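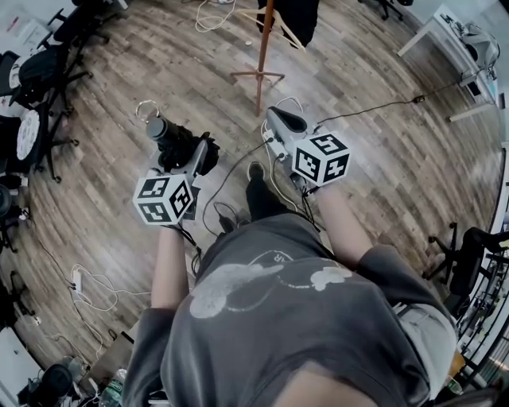
*Keith Lambert*

I want to make the case for the coat stand. The full kind, I mean, with feet and a pole and enough nerve to stand out on the open floor where people can see it. I have loved them since my first apartment, and I have spent years listening to perfectly sensible friends tell me they belong in dentists' waiting rooms. They're wrong, and I'll say so for as long as the editor lets me!

Start with what it does for a black coat. Put a black coat in a closet and you have lost it. It goes in with the other black coats and the garment bag from somebody's wedding, and in October you're patting sleeves in the dark trying to remember which one has the good pockets. Put the same coat on a wooden stand and it becomes part of the room. You see it in the morning. You notice the loose button while there's still time to do something about it. A coat that hangs in the open gets worn, and a coat that gets worn earns what you paid for it.

Then there's the hanger. People who own stands tend to throw things straight over the pegs, and that is how you get those little nipples in the shoulders of a good jacket. Hang a light wooden hanger from the stand and put the jacket on that. It takes two extra seconds. My friend Jamie Kershaw thinks this is fussy – a hanger on a hook, he says, is a closet with the walls missing. Yes! Exactly! That's what I like about it!

Jamie's real objection is the floor. He says a stand eats floor, and in a small place floor is all you've got. I take this one seriously. My old place in Lorden was 278 square feet, and I did the tape measure thing and the graph paper thing before I gave in and bought one. What I learned is that a tripod base is a very polite guest. Three thin legs touch the boards in three small spots and you can see the floor between them. A shoe rack is a solid lump. A dresser is a solid lump with opinions about where the bed goes. The stand just sort of perches.

And it looks wonderful on planks, particularly the mixed kind, browns and grays and tans all run together with a bit of wear in the pattern. I used to want one even honey color from wall to wall. I've come around completely. A varied floor forgives dust and scuffs and it forgives me, and a wooden pole rising out of it looks like it grew there.

Now, what a floor like that will not forgive is cable. Black cable shows on it, white cable shows on it, and a gray power strip with its plugs in looks like the county has been by to do some work. I'm not scolding. My own living room has a white tangle I've been meaning to sort out since September, and I step over it twice a day in my shoes without a flicker of shame. But if you have one afternoon to give a room – say a Saturday – I'd give it to the cables before I touched the furniture. Run what you can along the wall. Wind up the slack. Find out which plug belongs to nothing at all, there's always one. People blame the coat stand for making a room feel busy when the trouble is down at ankle height.

You don't have to spend much, either. I've seen new ones priced up to $600 in the shops over in Gelten, lovely things, and I touched them all. Mine came from a house sale and cost me six dollars and a sore shoulder. It has a slight lean. I turned the lean toward the wall and hung the heavy coat on the other side, and it has stood that way through three moves and one very large dog.

So get a stand. Put a proper hanger on it, keep it to one or two things you like wearing, and let them be seen. Jamie is coming over for dinner this week and I've already decided where his jacket is going.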